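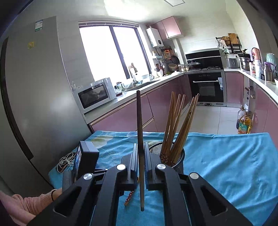 Flestero seeks participants for a study of surface wear in reusable tableware. The work covers items that are washed daily and handled by many people, and compares how finishes change over repeated use at home. Wooden chopsticks, such as the light brown ones with dark red, floral-patterned handle ends standing in the black wire-mesh holder, form the main item group. Bamboo spoons and lacquered bowls form the second.

Requirements
Participants must be 18 or older, cook at home at least four evenings a week, and wash tableware by hand. Households with a dishwasher may apply if the study items are kept out of it. Persons with a known allergy to lacquer or tree nut oils cannot be accepted.

Tasks
Each household receives one set of items and a logbook. Items are used at normal meals for 90 days. Each wash is entered in the logbook with the detergent used and the drying method. Items are returned unwashed in the bag supplied. Damaged items must be returned as well, including all fragments that can be recovered.

Places and payment
There are 50 places. Payment is $100 per household, made after the items and logbook have been received. Partial logbooks are paid in proportion to the days completed.

How to apply
Request the form from Ermelinda Macedo at the Flestero front desk and return it by 1st July. Questions on materials and finishes go to Yasir Farooqui. Applicants who took part in the January round may apply again but will be assigned to the other item group.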